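Fernetti opens hand-guided teaching cell for tray and bin work

Monday, June 30, 2025

14 shares | 3 comments

Fernetti has put a teaching cell into regular use at its Naltard site, where operators show robot arms how to move trays and bins between racks, either by guiding the arm by hand or by driving it from a remote station. The cell is the first part of a project called Zorness, which the company runs jointly with the integrator Fitzsimmons.

The work covers the transfer of metal trays from roller racking to a bench, and back again. It has been done manually at Naltard since the building opened. Earlier attempts to automate it used fixed coordinates entered by a programmer, and these had to be corrected whenever a rack was shifted or a different size of tray was introduced. Under Zorness, the arm's movements are learned from recorded demonstrations given by staff who already do the job.

Two methods of demonstration are used. In the first, the operator holds a handle mounted near the wrist of the arm and leads it through the task while the joint motors compensate for its weight. Joint angles, gripper opening and contact force are logged throughout. In the second, the operator sits at a station outside the guarding and moves a smaller leader arm with the same joint layout. The working arm follows. Camera views are recorded alongside the motion in both cases.

Fitzsimmons had planned to rely on hand guiding alone. Trials before the cell was commissioned in December showed two difficulties. The operator's own arms and shoulders appeared in the camera views, so the recordings contained something that would not be there when the robot worked unattended. Reaching into the back of a rack while holding the handle was also awkward, and several operators let the wrist drop at full extension, which brought the gripper into contact with the rack.

Remote control removes both problems and brings one of its own. The leader arm in its first form gave no sense of contact, and operators tended to press trays down harder than necessary. A force signal has now been added, so that the leader arm stiffens when the working arm meets resistance. Hand guiding has been kept for short moves near the front of the rack, where operators are quicker with it and place the tray more gently.

"We had people with years on the racks who were poor at the remote station for the first hour and very good by the afternoon," said Evander Imrie, who manages the project for Fernetti. "The hand-guided mode needs almost no explanation. You take hold of it and do the job. What you have to teach is going slower than you normally would."

A session consists of five complete demonstrations of one task. Between demonstrations the tray is put back by hand, deliberately a little out of its last position, so that the recordings include some variation in where it starts. Any recording in which the operator pauses for a long time, lets go of the handle or knocks the racking is marked and left out of training. Marking is done by the operator straight after the run, using a foot pedal, and checked by a second person at the end of the shift.

The racking was chosen to match what is used elsewhere on the site and has not been simplified for the robot. Bright metal has caused more trouble than the geometry. Reflections from overhead lights move across a tray as the wrist camera approaches it, and early versions of the control model mistook a strong highlight for a tray edge. The lights over the cell have since been fitted with diffusers, but sessions are also run with the diffusers off, in order that the model sees both conditions.

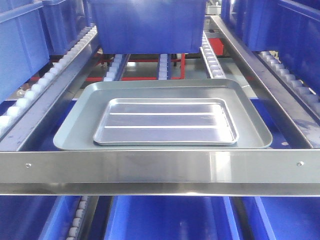

Boonmee Srisuk
Automation correspondent

Nested trays are the task now receiving most attention. A small aluminium tray lying inside a larger grey one leaves a narrow margin at the front and back and a wider one to the left and right, so operators have been told to approach from the sides. The low rims of both trays mean that the gripper must come down almost flat. If the fingers are set too deep they take hold of the larger tray as well, and the pair lifts together.

Abhishek Tiwari, controls engineer at Fitzsimmons, said the side approach had come from the operators. "Our first scripted version came in over the front bar, which is the shortest path," he said. "Everyone who demonstrated it went round to the side without being asked. We dropped the script and used what they did."

The steel rails at either side of the tray level slope inwards when seen from the front camera, an effect of perspective that the model handles without correction provided the camera is not moved. A bracket with locating pins has been fitted to hold it. After any disturbance the position is checked against a printed target before recording begins again.

The blue bins are a separate task and will be taught later in the programme. They are deeper than the trays and are often part full, so the load on the wrist changes from one lift to the next. Fernetti intends to demonstrate these by remote control only, on the grounds that an operator should not be standing beside the arm while it carries a bin of unknown weight. Bins above the tray level will be left out at first.

Speed during hand guiding is limited by the safety controller, and the arm stops if the enabling switch in the handle is released or squeezed fully. At the remote station the same switch is fitted to the leader arm. Entry to the guarded area during remote sessions stops the working arm and ends the recording.

Dexter Okafor, who leads the day shift at Naltard, said that operators volunteered for the first group and that time in the cell was counted as normal working hours. Up to eight people can be trained on the equipment at once, taking turns at the handle and the station. Each recording is stored under a session number and not under the operator's name, a condition agreed with staff before the cell was opened.

Learned movements are played back first at reduced speed with the trays empty, then at full speed, and only then with parts in place. An operator can interrupt playback from the remote station, take over with the leader arm, finish the move and hand control back. The takeover is recorded as a correction and added to the training set. According to Fitzsimmons, corrections of this kind are of more use than further full demonstrations once the basic motion is reliable, as they cover the positions in which the model goes wrong.

Fernetti has not published success rates and says it will not do so until the nested tray task has run unattended through complete shifts. A second cell is planned at the same site, using an identical arm and leader station, to find out whether demonstrations recorded in one cell can be used in the other without new sessions. Booker Baptiste, who is responsible for site engineering, said the floor for the second cell had been marked out and the guarding was on order.

14 shares | 3 comments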